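Home | Guides | Desks | Storage | Lamps | Contact
Search the guides... Go

Section 2: Putting the desk in order

The Urnmont desk goes together once and gets tidied forever. Start with the drawers, where most of the trouble lives.

1. Roll the chair well clear of the pedestals.
2. Pull the upper drawer all the way open and take everything out – yes, the dead pens too.
3. Wipe the inside with a dry cloth.
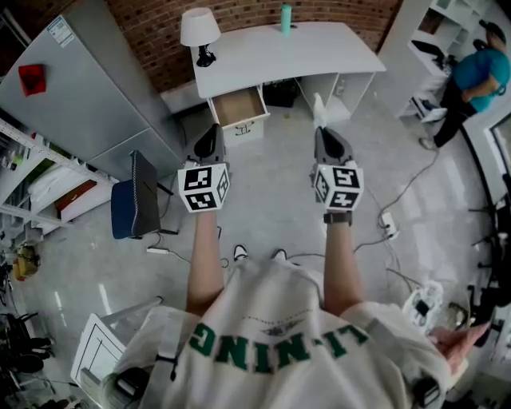 Chinyere Aliyu
Guides Editor, Rarnus

4. Put back what you use weekly. The drawer holds up to 12 pounds, and old phone chargers count toward that.
5. Move any bag out from under the desk before you work on the lower drawer. Your knees will notice the difference.

CAUTION: Keep cables out of the path of the chair casters. The casters always win.

6. Stand the lamp at one end of the desktop, with its shade clear of the wall.
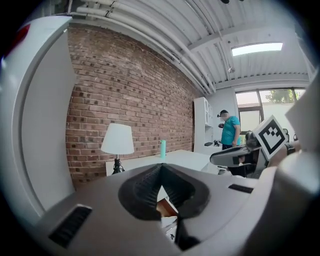
7. Give your water bottle a fixed spot toward the back, away from the edge and from anything you'd hate to reprint.
8. Fill the open shelves from the bottom up – heavy binders low, small boxes high.

Note: If the drawer sticks after loading, take out the last thing you put in. Still sticking? See page 57 for runner adjustment. Replacement handles are listed on page 82.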